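Stand: 18. August 2023

# Häufige Fragen zur Annahme und Zerlegung von Desktop-PCs

Die folgenden Antworten gelten für die Annahmestelle Jirstead und für Sammellieferungen über Radebe. Für Notebooks, Server und Monitore gibt es eigene Merkblätter.

## Annahme

**Welche Geräte nehmen Sie an?**

Desktop-Rechner im Tower- oder Kompaktgehäuse, unabhängig von Hersteller und Alter. Das Gerät muss nicht mehr starten. Fehlende Seitenteile oder ausgebaute Laufwerke sind kein Problem, sollten aber auf dem Lieferschein stehen.

**Was kostet die Abgabe?**

Für Privatpersonen nichts, bis zu 3 Geräten pro Anlieferung. Firmen und Schulen melden sich bitte vorher an. Ab 100 Geräten vereinbaren wir einen Abholtermin über Radebe.

**Muss ich Tastatur, Maus und Kabel mitgeben?**

Nein. Wenn Sie sie loswerden möchten, bitte in einen separaten Karton legen und nicht um das Gehäuse wickeln. Netzkabel bitte abziehen.

**Wie soll ich die Rechner verpacken?**

Auf Palette stehend, höchstens zwei Lagen, mit Pappe dazwischen. Eine Palette darf nicht mehr als 300 Kilogramm wiegen. Lose Schrauben bitte in einen Beutel geben.

## Daten

**Löschen Sie meine Festplatte?**

Festplatten werden vor allen anderen Teilen ausgebaut und getrennt erfasst. Sie können zwischen Löschung mit Protokoll und mechanischer Zerstörung wählen. Ohne Angabe wird zerstört.

**Kann ich die Festplatte vorher selbst ausbauen?**

Ja. Netzstecker ziehen, Seitenteil abnehmen, Daten- und Stromkabel von der Platte lösen und den Träger herausziehen. Bei vielen Bürorechnern geht das ohne Schraubendreher. Den leeren Träger lassen Sie bitte im Gehäuse.

**Bekomme ich einen Nachweis?**

Auf Wunsch, mit Seriennummer jedes Datenträgers. Der Nachweis kommt per E-Mail, in der Regel innerhalb einer Woche. Im Juni und zum Jahresende kann es länger dauern.

## Zerlegung

**In welcher Reihenfolge wird zerlegt?**

Der Tower wird auf die Seite gelegt und das Seitenteil entfernt. Danach folgen:

1. Laufwerke samt Träger
2. Erweiterungskarten
3. Arbeitsspeicher
4. Kühler und Prozessor
5. Netzteil
6. Kabel
7. Hauptplatine

Das Gehäuse geht zum Schluss in den Metallcontainer. Karten und Speicher, die sich noch verwenden lassen, kommen vorher zur Prüfung.

**Was bedeuten die blauen Teile im Gehäuse?**

Bei vielen Bürogeräten kennzeichnet der Hersteller mit einer Farbe die Stellen, an denen man ohne Werkzeug etwas lösen kann. Meist sind das Laufwerksklammern, Verriegelungen an den Steckplätzen und Hebel. Andere Hersteller verwenden Grün oder gar keine Farbe. Im Zweifel zuerst nach einer Schraube suchen und nicht am Kunststoff ziehen.

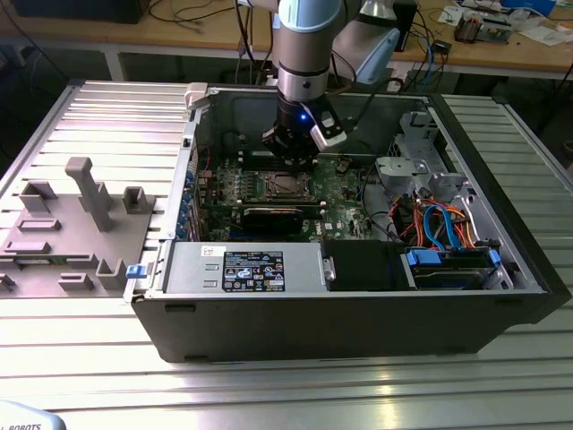 *Geöffneter Tower auf der Seite: Hauptplatine mit Prozessorsockel, rechts unten die Festplatte mit zwei blauen Klammern, am unteren Rand das Netzteil.*

**Darf ich das Netzteil öffnen?**

Nein. Kondensatoren im Netzteil können auch nach dem Abziehen des Steckers noch geladen sein. Bei uns werden Netzteile als ganzes Bauteil ausgebaut und verschlossen weitergegeben. Das Typenschild bleibt daran, damit sie nach Leistung sortiert werden können.

**Was passiert mit der Knopfzelle auf der Hauptplatine?**

Sie wird entnommen und in der Batteriebox gesammelt. Platinen mit Knopfzelle nimmt unser Abnehmer Vostis nicht an. Wer selbst zerlegt, drückt die Klammer am Halter vorsichtig zur Seite, dann springt die Zelle heraus.

**Und die Kabel?**

Kabel ziehen wir am Stecker ab und schneiden sie nicht durch. Sie kommen unsortiert in die Kabelbox, die Farbe der Adern spielt dabei keine Rolle.

## Ersatzteile

**Verkaufen Sie gebrauchte Teile?**

Ja, über den Teileladen Jotness. Vorrätig sind meist Laufwerksträger, Kartenhalterungen, Netzteile und Gehäuseblenden. Die Liste umfasst zurzeit 41 Positionen und wird freitags aktualisiert. Hauptplatinen verkaufen wir nur mit bestandenem Funktionstest.

**Ich habe nur die Bezeichnung des Rechners. Reicht das?**

Für Klammern und Blenden meistens schon. Bei Netzteilen brauchen wir zusätzlich die Angaben vom Typenschild, bei Hauptplatinen die aufgedruckte Teilenummer. Ein Foto des offenen Gehäuses beschleunigt die Suche.

**Kann ich Teile zurückgeben?**

Innerhalb von 14 Tagen, wenn das Prüfsiegel unbeschädigt ist. Das Porto für die Rücksendung tragen Sie selbst, außer wir haben das falsche Teil geschickt.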